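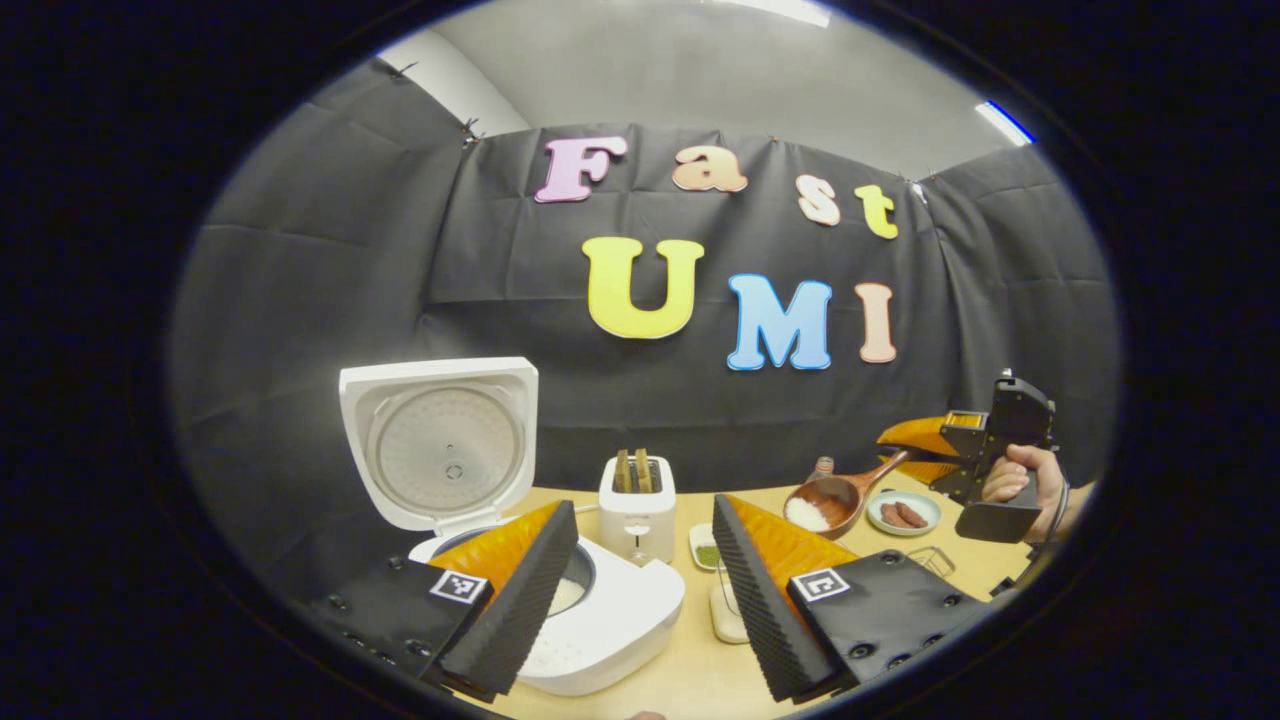
The grippers are on their third set of fingers. The first set was too stiff and shot sausages across the room. The second was so soft that picking up a slice of toast felt like shaking hands with a sock. The current ones are orange wedges with ridged black foam down the inside, and so far they've been kind to breakfast.

I printed the wedges on the Skornex at the shared workshop, which has a queue and a sign-up sheet and a person ahead of me who is always printing dragons. One finger takes 146 minutes. A pair of grippers needs four fingers, and I warped two of them off the bed by opening the window. November, lesson learned.

The foam was worse. I tried the spray glue everyone recommends and it let go the moment I squeezed anything. Contact cement holds fine if you wait the full 8 minutes before pressing the parts together. I have waited the full 8 minutes exactly once.

The markers also went back on this week. The software wants to see both of them to work out how far apart the fingers are, and I had mounted one upside down, so for an entire evening it believed the gripper was inside out. I spent that evening rewriting perfectly good code. The old version is still in a folder called Penry_final_real.

What's left:

The cable. It still loops down past my wrist and catches on my sleeve. I've ordered a shorter one.

The handle, which needs another sanding unless I decide blisters are part of the design.

Rice. Scooping is easy enough, but getting it to let go of the scoop is another matter, and I keep finding grains in the screw heads.

I've logged 1,464 grabs so far, most of them terrible. Saturday I get the bench again until noon, dragons permitting, and I'm going to try the sausages with the left hand.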